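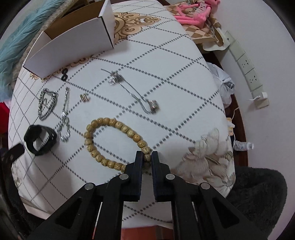
Voicemail: why we stopped leaving it and what we lost
Speaker notes, October lunch talk

Opening

Start with a show of hands. Who has a voicemail they haven't listened to? Keep your hand up if it's been there more than a month. Wait for the laugh, don't fill it.

I had 31 when I started writing this. My phone had been telling me about them for a long time with a small red number, and I had got used to the number the way you get used to a dent in the car.

The talk is 20 minutes if nobody interrupts. Say that interruptions are fine.

The answering machine years

In 2000 my family had a machine on the kitchen counter with a tape in it. The greeting was my father reading our phone number slowly, as if to someone taking an exam. You came home, saw the light, pressed the button, and everyone in the room heard the message. It was a public thing. If your friend called and said something stupid, your mother heard it while she was unpacking groceries.

Ask if anyone had a greeting with music on it. Somebody always did. Let them say what the song was.

People also screened their calls out loud. You stood over the machine and listened to your aunt ask whether you were there. You were there. She knew it too, and she kept talking until you gave in or the tape beeped.

What changed

Go a bit quicker here.

Once the phone showed who was calling, the missed call became the message. I see that you called, so I know you want something. Half the time I call back without listening, and you say, "Did you get my message?" and I say no, and you repeat the whole thing from the beginning. We both accept this.

Then texting took the short messages. Running late, bring milk, which entrance. That left voicemail with the dentist, the pharmacy and people over 60. I like all of these, but it is a narrow group.

Slide with the two greetings goes up now. Read them both aloud. The first is my own from an old job at Arruda, where we had to say the company name, our own name, the department and the office hours before the beep. Callers told me they had hung up before it finished. The second is the one I have now, which is the robot voice reading my number. I never recorded one. Ask how many people in the room have the robot voice.

The bad voicemail

Do the impression. Caller speaks clearly for two minutes about nothing, then says the callback number in one second flat. You play it again to get the last 4 digits. You play it again because you wrote down a 5 that might be a 9.

My landlord's office, Holtetti, leaves these. Last winter they called about the water being shut off, and I had to listen three times to work out which morning. It was that morning.

If the room is warm, add the pocket call. 10 minutes of somebody walking and a bit of a conversation about a sandwich. I listened to the end.

The turn

Slow down. No slide.

When I finally went through the 31, most were what you'd expect. Zulance wanted me to reschedule a delivery that had already come. Vutow had a survey. There was one long silence and one person looking for a different person.

Two were from my grandmother. Neither one had any news in it. She said what she was making for dinner and that the neighbor's dog was out again, and in one of them she forgot to hang up, so you hear her put the phone down on the table and turn on the radio. She died in the spring. I have plenty of her texts, and she signed every one with her full name, but I don't hear her in them the way I do with the radio going.

Pause. Drink some water. Don't apologize if the voice goes.

I saved both to my laptop. If you have one like that, save it somewhere other than the phone. Ask your carrier how long they keep them - mine deletes them after a while and I hadn't known.

Close

Ask them to leave one message this week. Keep it short, with no request in it. Say the phone number slowly, if you have to say it at all.

Questions. If there are none, ask about the greeting with the song again.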